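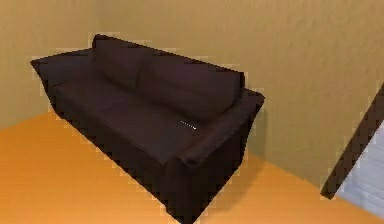

3.2 Eligibility disputes and the role of the written definition

The second group of cases in our material concerns small businesses which were refused support because of how their activity was classified. We collected 855 refusal letters from the Darlow regional relief program, and in 59 of them the applicant later brought the matter before a court. The letters were coded by two readers, who worked separately and compared their results at the end of each month.

In most of these court files the amount of money was not in dispute. The parties disagreed on the meaning of one term, "public venue," which the program rules define in only two sentences. Kirix, an operator of indoor climbing halls, argued that its weekend competitions had paying spectators and therefore the halls must be considered as venues. The program office answered that the spectators were mainly family members of the climbers. The court asked for ticket records, which Kirix could provide for only a part of the year, and the refusal was upheld.

The case of Tsolakis, a dance school with a small stage, had a different result. There the judge found that the office had applied an internal guideline which was never published, and sent the application back for a new decision. Nutsugah (personal communication, August 12, 2023) notes that after this ruling the office changed the wording of its letters, but the guideline itself remained the same until September. Our data agree with this observation. Letters dated after the ruling are longer and cite the rules more often, while the share of refusals stays almost unchanged.

Figure 3 shows the time between the refusal and the first court filing, by type of business. Fitness and leisure firms filed the earliest. Firms with legal insurance, such as Pindano, filed sooner than the others in every category, and we return to this point in Section 4.

Figure 3. Time from refusal letter to first court filing, by type of business.

We should mention one limit of the material. Applicants who accepted the refusal and closed their business are present in the letters but absent from the court files, so the arguments discussed above come only from firms which survived long enough to make them.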